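Workspace limits before policy limits

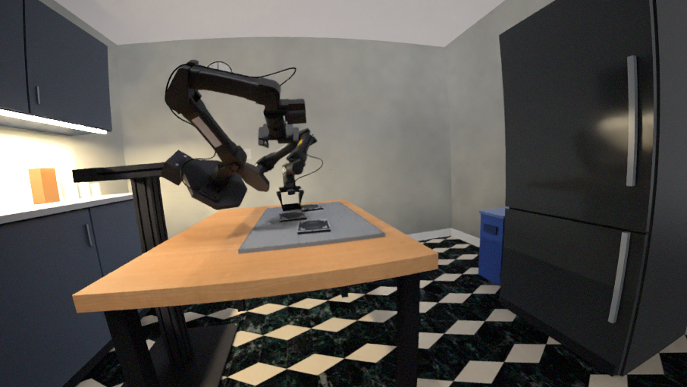
Two-arm cell in the kitchen sim, gripper over one of the plates.

Our Skarkota rules now require a keep-out volume per arm, set before any policy is loaded. Both arms share one mount, so the shoulder zones overlap and need their own check. I use 30 mm clearance between links - cables count as links. Minimum fingertip height is measured from the gray board, never the tabletop. Run 49 failed on that point alone. Cladari still logs it as a contact fault.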